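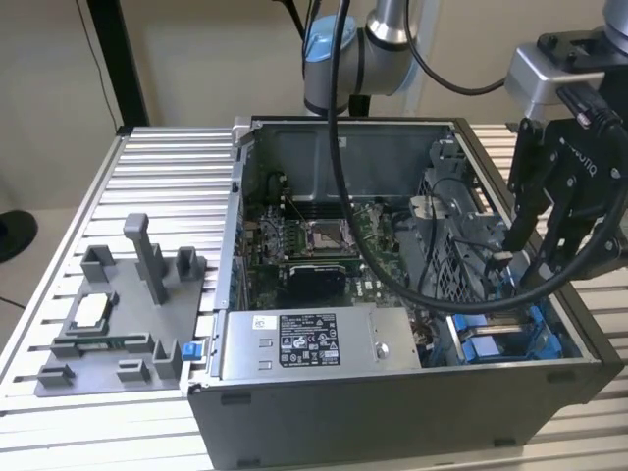 ¿Se pueden usar los registros de Totora para estimar cuántas parejas de macá grande crían en la laguna?

Con estos datos solos, alcanza para un mínimo de nidos activos por visita. El esfuerzo cambia mucho entre sectores y hay juncal adentro al que no se llega ni en kayak, así que para densidad hace falta un modelo que incluya detección. Los campos para armarlo están, ver más abajo.

Totora: nidos de aves acuáticas en juncal

Datos de seguimiento de nidos en dos humedales, laguna Midance y bañado Mirkis. Cuatro especies: macá grande, gallareta ligas rojas, junquero y varillero ala amarilla. Una fila por visita a nido. Pensado para supervivencia diaria de nidos y para relacionar éxito con nivel de agua y altura de la vegetación.

README provisorio, falta pasar en limpio la parte de vegetación.

Qué hay adentro

visitas.csv: la tabla principal, 600 filas, una por visita.
nidos.csv: una fila por nido, 99 nidos. Se une con visitas por id_nido.
agua.csv: lecturas de regla, una por salida y humedal.
fotos_nido/: 208 fotos de puesta, tomadas desde arriba con la regla al lado cuando se pudo. El nombre del archivo empieza con el id_nido.
vegetacion.csv: incompleto, ver Problemas conocidos.

Separador punto y coma, decimales con coma, UTF-8. Si lo abren en R usar read.csv2 y listo. Las fechas van en año-mes-día, hora local sin cambio de verano.

Columnas de visitas.csv

id_nido: código, M para Midance y K para Mirkis (la K quedó de la primera planilla, no cambiarla).
fecha, hora: inicio de la visita.
estado: construccion, puesta, incubacion, eclosion, vacio, depredado, inundado, desconocido.
huevos: número visto. Vacío en la celda quiere decir que no se pudo mirar. Cero es cero.
pichones: igual.
tapado: s/n. Solo macá, que cubre los huevos con vegetación cuando se va. Si está tapado y no se destapó, huevos queda en blanco.
adulto: s/n/?, adulto presente o a la vista al llegar.
prof_cm: profundidad del agua al pie del nido.
obs: texto libre, hay de todo, algunas abreviaturas son de cada observador y no siempre se entienden.

Columnas de nidos.csv

especie, humedal, sector, soporte (junco, totora, flotante), altura_cm sobre el agua, destino, confianza_destino (alta, media, baja).

Las coordenadas no van en la versión pública. Cada nido tiene un centroide de celda de 600 m y nada mas. Los varilleros vuelven al mismo juncal y ya tuvimos gente metiéndose en bote en plena temporada. Quien necesite la posición fina, que escriba y explique para qué.

Cómo se tomaron

Recorridas en kayak por transectas fijas, de mañana, sin viento fuerte ni lluvia. Se suspendía la salida si el agua bajaba tanto que había que arrastrar. Nido encontrado, nido marcado con cinta a unos pasos, nunca sobre la mata misma. Visita corta. Con pichones a punto de saltar no se acercaba nadie, se anotaba desde lejos y queda adulto = s con pichones en blanco.

En Mirkis las recorridas las hizo en parte la consultora Hosseinzadeh, con la misma planilla pero menos frecuencia. Columna equipo = H en esos casos. Los intervalos largos entre visitas son casi todos de ahí, tenerlo en cuenta para exposición.

Destino del nido

Exitoso si al menos un pichón salió del nido o hay evidencia clara (cáscaras pisadas, adultos con cría pegada al sitio). Con macá y gallareta es un lío, los pichones dejan el nido enseguida y uno llega y encuentra una plataforma vacía. Ante la duda va desconocido. No recodificar los desconocidos como fracaso, por favor, ya pasó en un informe y los números salieron pésimos.

Depredado: restos de huevo, nido desarmado o agujero en el fondo. No se intentó adjudicar depredador. En obs aparece "carancho?" varias veces, con signo de pregunta por algo.

Inundado: taza bajo el agua o nido arrancado después de una creciente. Ojo, los flotantes suben con el agua y aguantan bastante.

Problemas conocidos

- vegetacion.csv solo cubre Midance. Lo de Mirkis esta en papel.
- La regla de Mirkis se movió con la creciente de junio y se volvió a clavar en otro lado. Las lecturas de antes y despues no son comparables, columna serie = 1 o 2.
- Hay nidos de junquero y varillero confundidos en construcción. Si nunca llegaron a puesta, especie queda como passeriforme_ind.
- Algunas fotos no tienen regla, no sirven para medir huevos.
- Juncal denso submuestreado. Los nidos del borde están sobrerrepresentados, y son los que más se depredan o eso parece. Sesgo no corregido.

Usos que sí y que no

Bien para supervivencia, tamaño de puesta, fenología gruesa, clases de ecología. Mal para abundancia total, para tendencias (faltan temporadas) y para decidir dónde poner un muelle sin ir a mirar. Tampoco extrapolar a otros humedales con ganado adentro, en estos dos casi no entra.

Licencia y cita

Uso libre con atribución, sin fines comerciales. Citar como "Totora, nidos de aves acuáticas en Midance y Mirkis" más la versión que hayan bajado.

Errores en la tabla: mandar id_nido y fecha, así se busca en la libreta. Se revisan los jueves.

Pendiente: diccionario de abreviaturas de obs, pasar lo de papel, separar las fotos sin regla en otra carpeta.

Este sitio utiliza cookies propias y de terceros para mejorar la navegación. Si continúa, entendemos que acepta su uso. Aceptar | Configurar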